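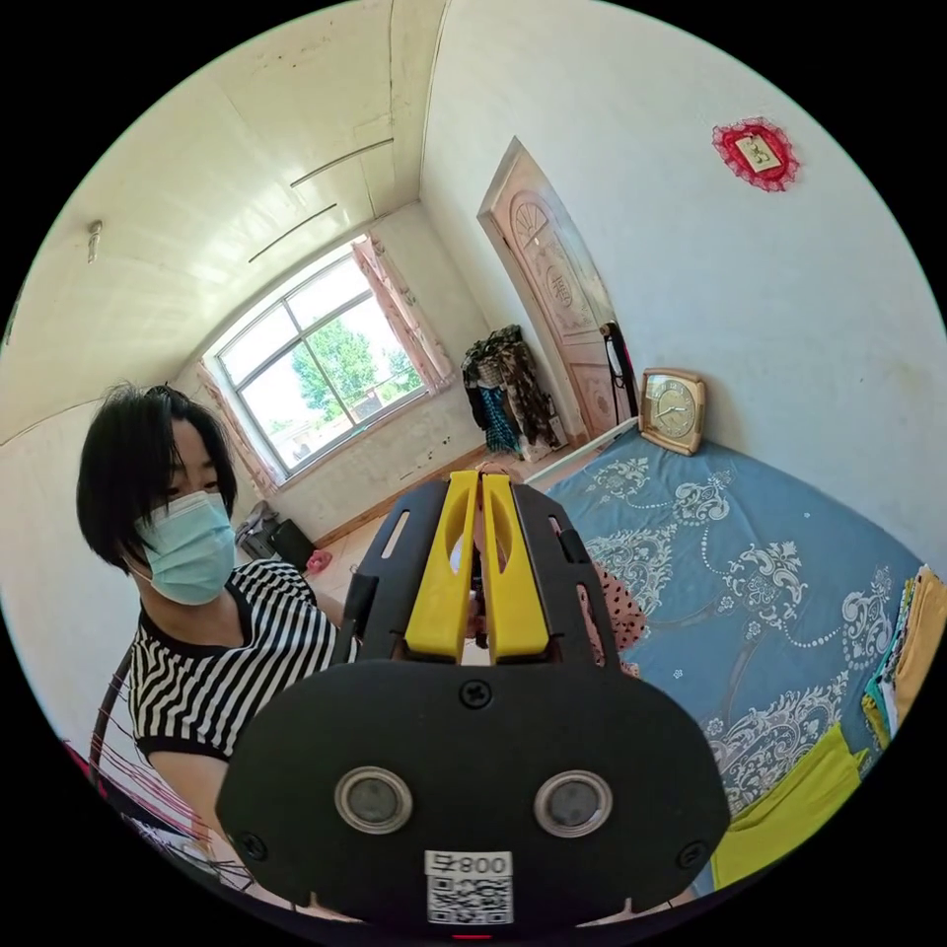
Trudo to Trial Textile Collection Points in October

Residents of the Kukness district will be able to hand in worn clothing and household fabric at 39 collection points from October, under a one-year trial run by the recycling firm Trudo.

The points replace the quarterly curbside pickup, which covered 320 streets and ended in the spring. Each point will accept up to 40 pounds of fabric per household per visit. Items must be clean, dry and bagged. Shoes, pillows and carpet are excluded.

Material will be graded at the Qureshi depot into three streams: resale, wiping cloth and fiber recovery. Blended fabrics containing elastane go to the third stream unless they are fit to be worn again.
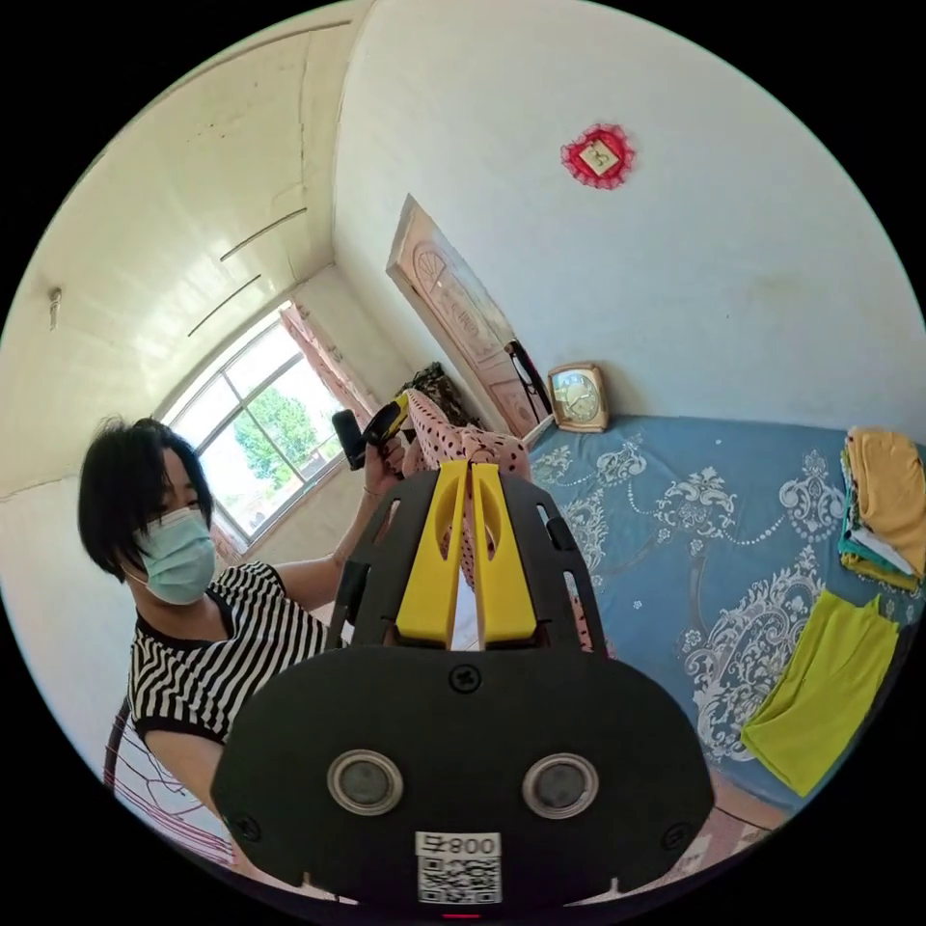
Trudo's contract sets a target of 143 tons for the first year. Sohail Khattak, operations manager at the firm, said the figure was based on pickup weights from the last two years of the curbside service.

"The main loss was rain," Khattak said. "Bags left out overnight were often too wet to grade."

Collection points will be open from 7 a.m. to 8 p.m. Software supplied by Komix will report fill levels to the depot, and bins will be emptied when they reach three-quarters full. A list of addresses will be mailed to households before the trial begins.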